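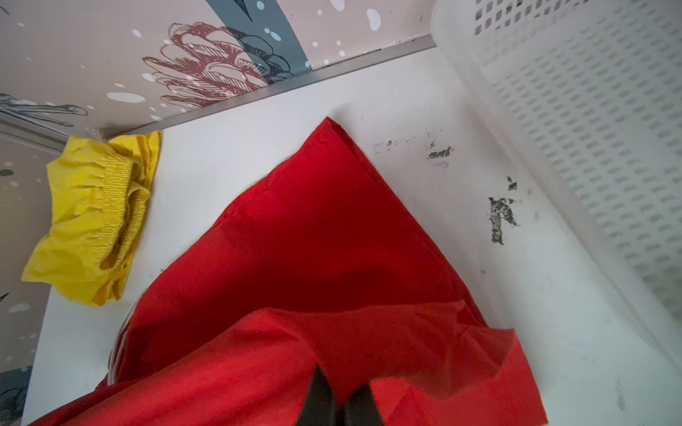
PLARHOLM HOUSING TRUST AND GEBRU TEXTILE SERVICES TO OPEN SHARED LAUNDRY AND MENDING CENTER

New facility at Grilau Court will serve 600 households beginning in August

PLARHOLM – The Plarholm Housing Trust today announced an agreement with Gebru Textile Services to open a shared laundry and mending center on the ground floor of Grilau Court, the Trust's largest residential property. The center will open to residents in August and will be available to all 600 households in the Trust's four neighborhood properties.

The center replaces the basement laundry rooms at Grilau Court and Plallodov House, which were built with the original buildings and have been closed for plumbing repairs several times in recent years. Residents of both properties will keep access to the existing rooms until the new center is fully open.

"Clean clothes and bedding are a basic part of a decent home, and many of our residents have been carrying theirs on the bus," said Nahom Mekonnen, executive director of the Plarholm Housing Trust. "We asked people what they wanted from the empty commercial space at Grilau Court. A laundry was the first choice in every building we manage."

In a survey conducted by the Trust last winter, 400 residents returned a completed form. Respondents named cost, distance and limited opening hours as their main difficulties with laundry. A large share also said they regularly threw away clothing that needed only a small repair, such as a new zipper or a restitched hem.

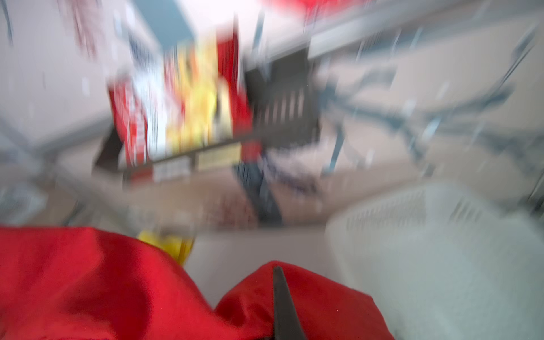 The center will include washers and dryers in standard and large sizes, folding tables, a drying room for items that cannot be machine dried, and a staffed counter where residents may leave garments for mending. Two of the washers will be installed at a lower height for residents who use wheelchairs. A seating area with tables for children will be placed near the front windows, within sight of the machines.

Gebru Textile Services will operate the center under a five-year contract. The company will supply and maintain all equipment, employ the counter staff and provide a supervisor during opening hours. The Trust will retain ownership of the space and will review prices with the company once a year. Any increase must be posted at the entrance at least one month before it takes effect.

"Our customers have mostly been hotels and clinics, and we are pleased to bring the same standard of care to a residential setting," said Keyvan Farahani, director of community operations at Gebru Textile Services. "The mending counter is the part our staff are most looking forward to. Most of the repairs people bring in can be done in the time it takes to run a wash – and residents who want to learn how to do the work themselves will be welcome to sit in."

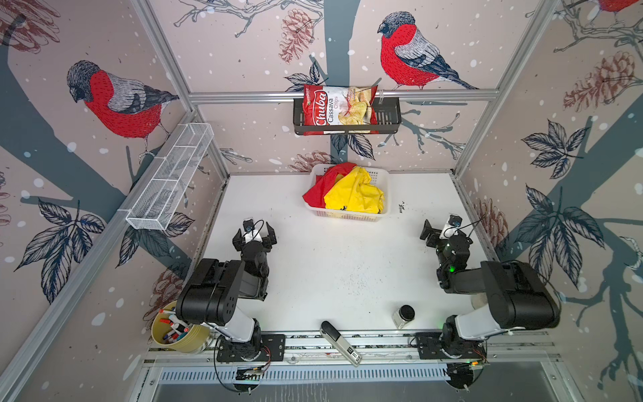
Mending lessons will be offered twice a month in the evening, at no charge to residents. The first series will cover buttons, hems, patches and the care of wool. Later sessions on curtains, bed linens and basic machine sewing will be scheduled according to demand. Sewing machines will be provided, and participants are asked to bring the items they wish to repair.

Renovation of the space includes new water and drainage lines, improved ventilation, and sound insulation between the laundry and the apartments directly above it. The Trust has set aside 29 parking spaces behind Grilau Court for residents arriving from its other properties. A covered walkway will connect the parking area to the side entrance.

The center will be open daily from 6 a.m. to 10 p.m. Machines may be paid for by card, by cash at the counter or with a prepaid laundry card. The first 100 households to register will receive a prepaid card good for one month of standard washes. Households that already receive utility assistance through the Trust will be enrolled in a reduced rate automatically and do not need to apply.

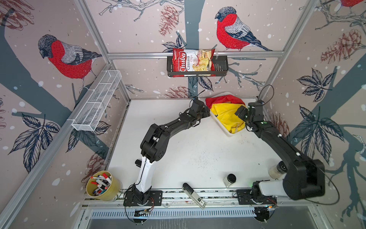
Registration forms will be delivered to all households in July and may also be picked up at any property office. Forms will be available in large print on request. Residents who are unable to carry laundry to the center because of age, illness or disability may ask on the same form to be included in a weekly collection service, which Gebru Textile Services will run from each building's main lobby.

The Trust will hold an information session for residents in the Grilau Court community room before opening. Building managers will post the time in each lobby.

About the Plarholm Housing Trust
The Plarholm Housing Trust is a nonprofit landlord that owns and manages affordable rental housing in Plarholm. Its properties include Grilau Court and Plallodov House.

About Gebru Textile Services
Gebru Textile Services provides laundry, linen supply and garment repair to businesses and public institutions. The company is based in Plarholm.

Media inquiries may be directed to the communications office of the Plarholm Housing Trust during business hours. Residents with questions about registration should contact their property office.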